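The Quiet Arm

When I came to the night shift at Bremico, the list on the door had one line for me. "Station 19, pouch task, left arm slow again." It was written in blue pen, and under it somebody had written "Not slow. Look at log."

I looked at log. The two arms at Station 19 had run 412 cycles since noon. In 48 of them the left arm had stopped before it closed, and after each stop the software from Stougaard had written the same word: WAITING. There was no error number and no red lamp. The manual has 484 pages and does not mention this word.

I set the table as the task sheet asks, pouch in the middle, green tube and marker to the right, and I stayed behind the yellow line with my hand near the stop button.
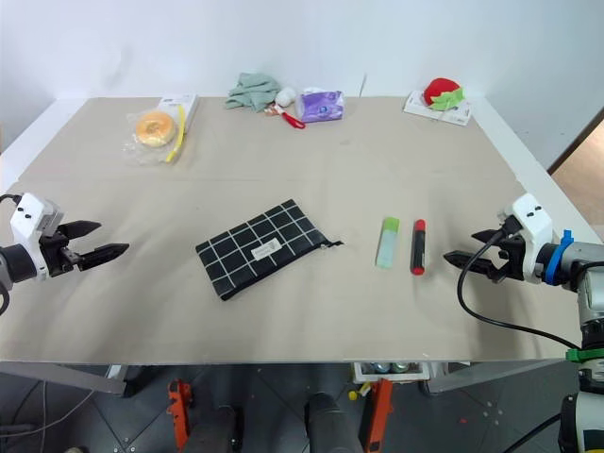
Station 19 before the first cycle of the night, both grippers open.

I pressed start. The right arm moved in the usual way. The left arm went down toward the pouch and stopped in the air. WAITING, said the screen. I counted to ten, and then the right arm, which had no order to do it, began to move toward the left one.

I should have pressed the button. The safety rule is clear: if an arm moves without an order, you press. I had signed the paper for this rule in May, and I had even corrected its spelling. But the movement was very slow, slower than the speed we permit for teaching, and I wanted to see where it would end. 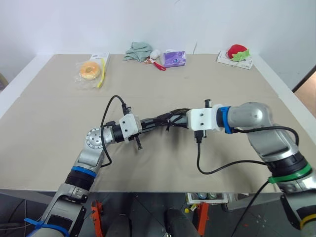

The Second Log

I pressed then. The brakes made their small knock, and the room became so quiet that I could hear the refrigerator in the corridor.

The old control box from Tinus keeps a second log, which we do not read because it is long and full of numbers. I read it until four in the morning. Each time the left arm had written WAITING, the right arm had received a position from it. It was a fault in the shared clock, I think. One arm was living a little behind the other, and the system tried to bring them to the same place so they could agree on the time.

I wrote this in my report to Prilaritz, who own the building and the arms. I wrote also that I had pressed the button late. I took out that sentence, and after I had washed my cup I put it in again.

They closed the station for the rest of the week. Before I went home I put the lock on the power switch and hung my tag on it. The arms stayed where the brakes had caught them. I switched off the light, and then I switched it on again for a moment, to be sure that they had not moved.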